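Plirnden Neighbors > Trash and Recycling > Bottles and cartons in one bin?

dvass12
Our building wants drink containers sorted by September. Do you put cartons in with the bottles? And are caps on or off?

kinga_sz
Caps on. Loose ones fall through the sorter at our depot. Cartons go in the same bin here.
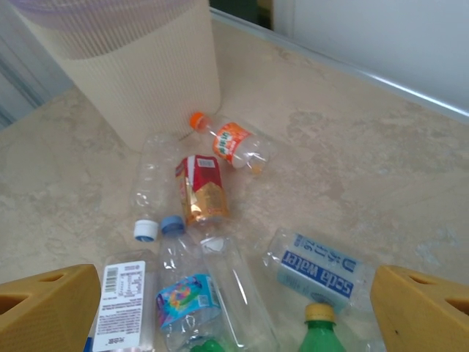
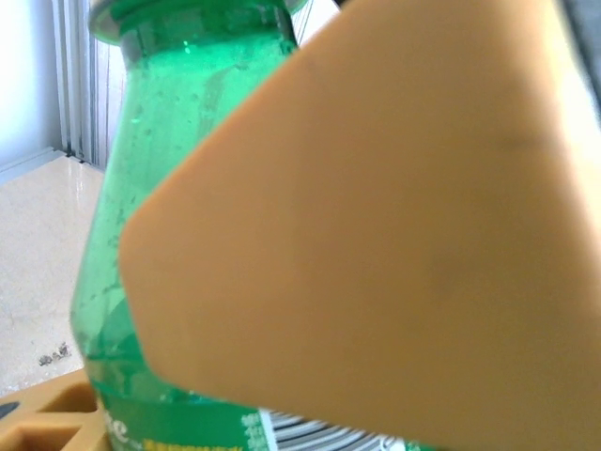
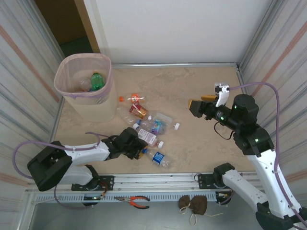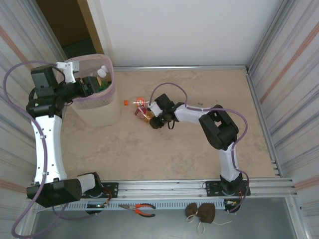 Drink containers and the bin, four views

tmosoti
Disagree on cartons. My hauler wants them with paper. Check your own sticker before you tell 200 units anything.

kinga_sz
Fair, mine is a different hauler. Caps on still stands.

Da-eun
I'd rinse first. One bottle in the first picture still has a bit of amber left near the base. That gets sticky by August.

tmosoti
Rinsing wastes water. Drain it and move on.

dvass12
Called them. Caps on, cartons separate. Didn't ask about rinsing.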